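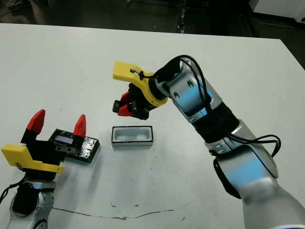 In Praise of the Slow Demonstration

I have been to a good many open days over the years, at dairies and fire stations and once at a plant that made nothing but bottle caps, and I have come to believe that you can tell how much a place respects its visitors by whether it lets them get a little bored. I mean that as a compliment to Tadar, the workshop out past the rail yard where I spent most of a September afternoon watching two robot arms at a plain white table, and where I was, for long stretches, a little bored, and very happy.

My nephew had talked me into it. He had the flyer from school, and the flyer promised robots, and I suppose both of us pictured something that walked around and shook hands. There was a bit of that kind of thing in the front hall, to be fair. Celetti had sent a booth with music and a big screen, and Rivovia had a film with a great deal of sunrise in it. We stood through both. The chairs were good. I couldn't tell you today what either company sells.

The arms were in the back room, silver-white, with yellow mounts at the ends and black fingers with bright red tips that my nephew right away called the fingernails (and I have not been able to think of them as anything else). On the table was a shallow white tray with a black rim, and a flat black device with a little screen that glowed a sort of bluish purple. That was the whole show! Seventeen-year-olds came in, looked, and left. I don't blame them. It takes a while to see that anything is going on.

The man running the table was Daichi Okabe, and he had the gift of not selling. He told us the afternoon's job was to pick the device up and set it in the tray, and that he would be trying it over and over until closing, and that we were welcome to stay or go get lemonade. Then he went back to work. The first try we saw, the left arm came in too high and closed on air. The second, it got hold of a corner and let the thing slide. Somebody behind me laughed, and Mr. Okabe said, very pleasantly, "Yes, that one was bad," and wrote something on a pad.

I want to argue for that pad. He let me look at it later on, and it was the most interesting object in the building. He had been keeping it since the morning. Out of 145 tries, 46 had been good. A woman next to me thought that was a terrible score and said so, and he agreed with her that it was not much of a score yet, and told her which part was giving him the trouble, namely the handoff, when one arm has hold of a thing and the other one has to take it without a tug-of-war. She ended up staying longer than I did. I think she would have walked right past a perfect one.

Now, I know the case for the other kind of demonstration, the kind in the front hall. A company has one afternoon to make an impression, and it has paid for the booth. A friend of mine who worked trade shows for Ikeda, a supplier up our way, told me that the rule there was 60 seconds: if the visitor hadn't been amazed by then, start the routine over. I understand it. But I think it leaves people with the wrong idea of the work, and then they are either frightened of these machines or disappointed in them, depending on their temperament. I was a bit of both before I went.

What I had never seen was the ordinary middle of it. The tabletop was smudged and specked, and had a long thin line, a crack or maybe a stain, running across it down near the front. Cables looped over the right arm and hung down past the elbow. There was a cable tie cinched around the yellow part, the same kind I use on my tomato stakes. I am 70 years old and I have spent my life around work that looked like that, and it put me at ease in a way the sunrise film did not.

So my plea to anyone planning one of these days is to give the back room a few of those good chairs. Put the pad up on the wall where people can read it. Let the children see a try go wrong, and then see someone move the arm over a little and have another go. My nephew has started a pad of his own for free throws, and he writes down the misses too.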